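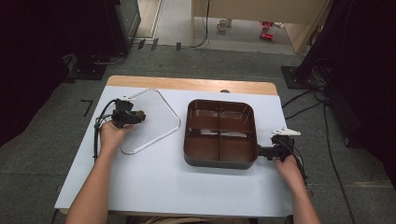

Hand-held gripper station – inspection checklist, rev. 3
Site: Candstead, bay 7
Inspected by: Arash Rashti
Date: 10/05/2024
Reason for inspection: right unit failed to open on release, tray task stopped by operator

1. Stop and isolate
Both units powered down at the supply before handling – OK
Tag on supply switch – OK
Comment: tag was missing when I arrived. Supply was off but could have been turned on by anyone passing. Tag fitted.

2. Table
Top clean, no grease or grit – OK
Table stable under hand load – OK
Edge strip secure along full length – OK
Comment: none.

3. Cables
Outer jacket, left unit – OK
Outer jacket, right unit – FAIL
Strain relief, both units – left OK, right FAIL
Floor cables clear of operator's feet – FAIL
Comment: right jacket is split close to the gripper body. Inner conductors not exposed. With the wrist turned outward the signal drops, and the jaw holds its last position. Repeated 3 times with the same result. The cables on the carpet at the right side are a trip hazard for anyone walking in from that side. Cover strip to be laid before the station is used again.

4. Jaws
Free travel by hand, power off – OK, both
Pads seated and not torn – OK left, worn right
Closing force within limit – not tested on right, see item 3
Comment: pad wear is even and would not explain the fault. Replace anyway while the unit is apart.

5. Top mounts
Screws tight – OK
No cracks at base of mount – OK
Comment: the two mounts are different shapes. Do not swap them between units – the offset in the Avilik software is set per side.

6. Workpieces
Clear lid, rim free of chips – OK
Divided tray, rim and dividers free of cracks – FAIL
Comment: hairline crack in the tray on the side held by the right gripper at the time of the fault. Probably from the operator pulling against a closed jaw. Tray withdrawn. Operators should let go of the handle and cut power if a jaw does not open. Do not pull.

7. Records
Fault entered in log – OK, entry 216
Run hours checked – more than 400 on the right unit since last cable change
Comment: the Trandberg service sheet asks for a cable check but gives no interval. Lambert to confirm one in writing. Until then, check both cables at the start of each shift.

Result: NOT RELEASED
Open actions: replace right cable and strain relief, replace right pads, lay cover strip, repeat items 3 and 4 under power. Left unit may stay in place but is not to be used alone.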